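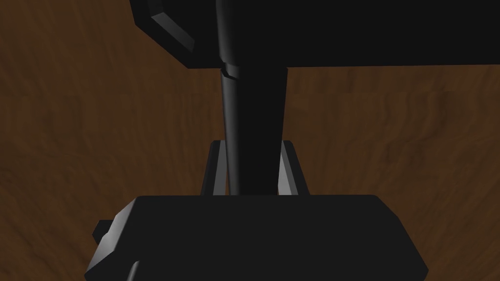

How often should the ear seals on a flight headset be cleaned?
Wipe them after every flight, and take them off for a proper wash once a month. Less in winter if you only get up a couple of times.

Flight bag and headset care at the kitchen sink
Pejman Karimi, Jolus Flying Club tips page

Quick one this month. Got the bag tipped out all over the kitchen and typing between jobs. Most of it is for students and renters who keep their gear at home, but the owners can read it too.

EAR SEALS
Pop them off first. Don't wash them on the headset, ever. Thumb under the lip, work round slowly, they tear at the seam if you yank. Bowl of lukewarm water, three drops of dish soap, soft cloth. Not soaking. Damp cloth, wipe, second cloth with plain water, then flat on a towel overnight. No hair dryer. I did it with a hair dryer. Bought new seals.

Foam filters behind the seals: leave them alone unless they're crumbling. If they're crumbling, replace, there is no fixing them. Note which side goes against the speaker before you pull them out.

Gel seals are different. Wipe only. And store the headset so nothing presses on them, they take a dent and keep it.

MIC MUFF
The little foam ball on the mic. Grossest thing in the bag, by miles. Slide off, squeeze in soapy water, rinse, squeeze in a paper towel, air dry. Must be completly dry before it goes back on. Keep a spare in a film can or a pill bottle. If you fly club headsets, bring your own muff. Please.

Little rubber band or O ring holding it on? That goes down the drain every time. Plug in the sink first.

HEADSET CORDS
Coil loose, big loops, about like a dinner plate. Don't wrap round the headset. Velcro strap, not a twist tie. Sticky cords: cloth wrung out in soapy water, pull the cord through, then dry cloth the same way. Keep it off the plugs.

Plugs dull or crackling? Dry microfiber, twist it a few times. Still crackling, contact cleaner on the cloth (NOT sprayed at the plug), unplugged from everything. Kourosh Ranjbar had his crackling for most of last summer and it was the jack in the airplane, so try a second headset before you spend an evening on it.

BATTERIES
Out of the headset if it's going to sit. Same for the flashlight, same for the handheld radio. White crust in the compartment on alkalines: gloves, cotton swab, white vinegar, just damp. Second swab with water. Let it dry with the door open. I give it a whole day.

Write the date on the new ones with a marker. Spares go in a plastic case, not rolling round the bottom of the bag with your keys and coins.

KNEEBOARD
Old tape gunk on a metal kneeboard comes off with cooking oil. Dab it on, wait a bit, scrape with an old plastic card, then dish soap to get the oil off. The strap goes in the wash inside a pillowcase, cold, hook and loop closed. Close it first or it grabs everthing.

Lint in the hook side: stiff toothbrush, or pick it with a pin.

SUNGLASSES
Rinse under the tap before you wipe. Then soap on fingertips, rinse, microfiber. Not your shirt. Not the paper towel from the fuel pump either. Wash the microfiber too, no fabric softener, softener smears.

Tiny screws working loose, drop of clear nail polish on the head. Holds fine. Comes out with a screwdriver when you need it to. 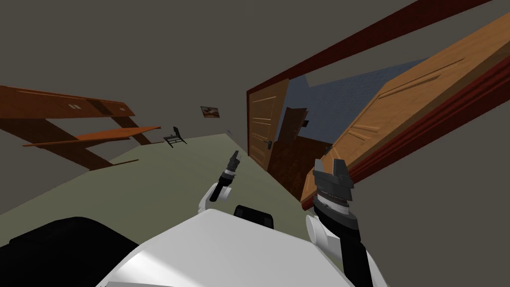
Robot with a white torso and a gripper pointing up.

LOGBOOK
Paper people, this is for you. Got mine wet at 1416 hours, two pages stuck together, nearly cried. What worked: paper towel between each damp page, change the towels every 90 minutes or so for the first evening, then heavy books on top for a week. Pages are wavy but I can read every line. Ink was ballpoint. Gel ink would have run, I think.

Take a phone picture of each page when you fill it. Then a zip bag. Big freezer size fits the hard cover kind, the bound Nouri ones need the next size up.

THE BAG ITSELF
Empty it. All of it. Side pockets, the pen slots, the one pocket you forgot. Turn it upside down over the trash and bang on it. Vacuum with the crevice tool. Then cloth and dish soap for the outside, and a nail brush for the bottom corners where it's been sitting on ramps.

Fuel smell. Baking soda in a dry sock, sock in the bag, zip shut, two nights. If something in there is actually wet with fuel, take that out and hang it outdoors well away from the house, pilot light, dryer, all of it. Not in the garage. And don't put it in the washer.

Fuel tester cup: never goes back in the main pocket. Own bag, own outside pocket. Better yet leave it in the airplane.

Zippers. Rub with a candle stub or a bar of soap, run it back and forth ten times. My Drerska bag is old and the zipper still goes. Pencil lead works as well but gets on the charts.

CHARTS AND CHECKLISTS
Laminated checklist with marker ghosts on it: go over the old mark with a dry erase marker, wipe while it's fresh. Rubbing alcohol for what's left. Corners peeling, trim them round with kitchen scissors and tape the edge with clear packing tape.

Expired paper charts make good shelf liner and great gift wrap. Put a big X on them before they go anywhere near the bag.

WEIGHT
Weigh the bag on the bathroom scale once it's packed. Stand on it with, stand on it without. Mine had crept up to 19 pounds. Write the number on a luggage tag, saves guessing when you do the weight and balance.

ONE THING NOT TO BUY
Somebody asked about Promska wipes for headsets. Fine, smell nice, dry out in the tub before you use half. Cloth and soap does it.

Also asked: can I use these wipes on the windshield. No. Nothing from the kitchen goes on the windshield. Plenty of water, clean soft cloth, the plastic cleaner that's on the hangar shelf. No glass cleaner with ammonia, no paper towels. Straight strokes up and down.

Send me yours, slip under the clubhouse door is fine. Next time seat cushions and the smell in the back of the trainer. Need to go, seals are still on the towel and I want the table for dinner.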